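Why does bread go stale?

Kids ask me this one a lot. Short answer: the starch moves around. Longer answer, keep reading.

Bread is mostly flour and water. Flour is full of starch, tiny grains of it. In the oven the starch soaks up water and goes soft and squishy. Yum.

Then the loaf cools down. Slowly the starch starts packing itself back into tidy, hard bits called crystals. Water gets squeezed out of the starch and wanders off, a lot of it to the crust. So the middle goes firm and the crust goes leathery. Thats stale!

Funny thing, it happens even if the bread is wrapped up tight. Drying out makes it worse, but drying out isn't the whole story.

So where should you keep it?

Fridge? Nope. Cold makes the starch crystals form faster. Freezer is fine, way too cold for the water to move much. Bread box is good for a few days. Keeps some damp air in, lets a little out.
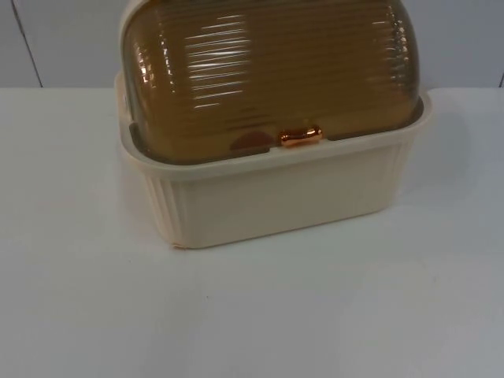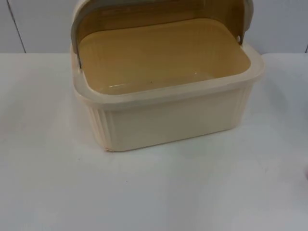

Now mould. Different problem. Mould is alive, it's a fungus, same big family as mushrooms. Its spores float in the air nearly everywhere, to small to see. They land on bread, and if it's warm and damp they grow. Fuzzy green, blue, white or black spots. Don't sniff it and don't just pick off the spot, the threads go deeper than you can see. Bin the lot.

Try this: toast a stale slice. Heat loosens the crystals and the inside goes soft again for a bit. Eat it quick, it firms up once it cools.

Word to know: retrogradation. Big word for starch going back to crystals. Say it 5 times fast.

Question sent in by Bo-ram Oh. Next up, why onions make you cry.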